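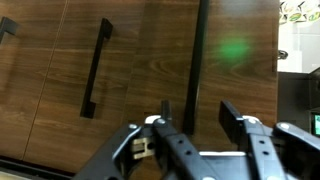
Catálogo Villholm, n.º 16, pág. 11

Tirador de barra Perkow, negro mate

Hay gente que elige la cocina por los tiradores. Son pocos, son clientes estupendos y les dedicamos esta página. Los demás descubren el tirador el día en que se les engancha en él el bolsillo de la bata, con la taza de café llena, y desde entonces tienen opiniones muy firmes.

El Perkow es una barra recta sobre dos patas cortas. No tiene historia detrás, ni lo diseñó nadie mirando un fiordo. Horacio Paredes, que lleva el taller, lo dibujó en el reverso de un albarán y tardó lo que tarda en enfriarse una sopa. Luego pasamos nueve meses discutiendo el radio de los cantos, que es donde se va el dinero en este oficio.

Se vende por unidades. Lo aclaramos porque cada mes alguien pide «uno» para una cocina entera y después nos escribe dolido.

Características

Material: acero, acabado negro mate al horno
Longitud total: 300 mm
Diámetro de la barra: 11 mm
Grosor de frente admitido con el tornillo incluido: 16 mm
Colocación: vertical u horizontal
Se entrega con: dos tornillos y una plantilla de cartón

La plantilla de cartón es la pieza más útil del paquete y la primera que acaba en el contenedor azul. Si ya la ha tirado, pida otra y se la mandamos sin preguntas, aunque con cierta tristeza.

Sobre el acabado

El negro mate queda bien con casi todo, y por eso lo ha visto usted ya en tres cafeterías y en casa de su cuñada. Con nogal y otros tonos oscuros de veta marcada hace algo agradable: se retira y deja que mire uno la madera. Con blanco brillante hace lo contrario. Ninguna de las dos cosas nos parece mal, pero conviene saber cuál se está comprando.

Las huellas se notan menos que en el cromado. La harina se nota más. Quien amase a menudo puede mirar el modelo Rirunstead, en latón cepillado, que perdona la harina y a cambio cuesta bastante más.

Limpieza: paño húmedo y jabón suave. El estropajo deja brillos, y un mate con brillos no es mate ni es nada. Tampoco use quitagrasas con amoniaco, por mucho que en la etiqueta salga una señora contentísima.

Montaje

Marque con la plantilla, compruebe con un nivel y vuelva a comprobar. Un tirador torcido en una puerta es un descuido; en toda una fila se convierte en tema de conversación. Taladre desde la cara vista con un taco de madera apretado por detrás, para que el laminado no salte. Apriete a mano y dé después un cuarto de vuelta con el destornillador. Con el atornillador eléctrico se pasa de rosca enseguida – lo sabemos por las devoluciones.

Para frentes más gruesos hay tornillos largos en la ficha de accesorios Hauser. Si sus puertas ya están taladradas, mida de centro a centro de los agujeros antes de pedir. De centro a centro. El borde exterior no le sirve a nadie.

Lo que nos escriben

«Puestos en toda la cocina y en el mueble del baño. Firmes. Mi marido dice que no nota la diferencia con los de antes, pero él tampoco notó que cambiamos el sofá.» Notburga Zwahlen

«Buen tacto y buen peso. Le quito una estrella porque el paquete venía con tanto papel que tardé en encontrar los tornillos.» Kilian Stöckli

«¿Sirven para un armario de exterior?» Amrit McIntyre
Respuesta de Villholm: No. Servirían un invierno y luego tendríamos esta conversación otra vez, en peor tono.

Plazos y devoluciones

El Perkow suele estar en almacén. La versión larga se fabrica por encargo y no admite devolución, salvo defecto. Los tiradores sin montar se pueden devolver en su bolsa; los montados, con marca de rosca y restos de serrín, nos los quedamos mirando un rato y se los enviamos de vuelta.

Precios en la tarifa adjunta, válida desde diciembre de 2019. Muestras sueltas, previa petición en el mostrador o por correo. Se ruega devolverlas: la última tanda sigue, que sepamos, en un cajón de alguien.

Véanse también: pomo Perkow, tirador Rirunstead, topes adhesivos de fieltro.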